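Gunthorpe Workshop Manual Revision
Progress report to Stundcombe, 18th August
Prepared by Llinos Gough

Work since June has covered the cooling and fuel chapters for the Tikine pickup. The draft now runs to 90 pages. Water pump removal was rewritten after the bench check showed the fan shroud must come out before the lower pulley bolts can be reached. Torque values were compared with the Petridis tables and six were corrected.

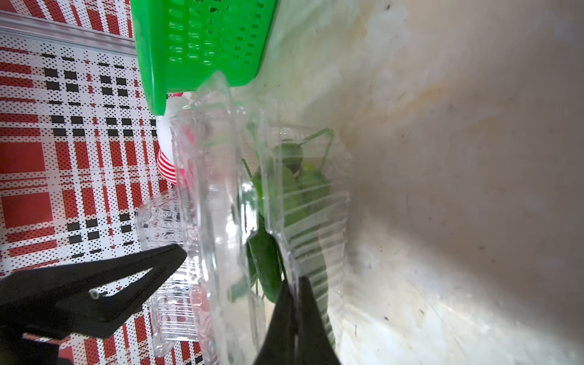
Clear plastic container with green vegetables, held between two black gripper fingers.

The thermostat section is complete except for the bleed procedure. Sotiris Galanis is repeating it on the diesel engine, where the heater circuit holds air at idle. Part 3604, the housing gasket, has been superseded and the new number is pending.

Spending is within budget. Some 600 dollars remains for line drawings. Brake chapters start next, and we request access to a second vehicle with rear drums.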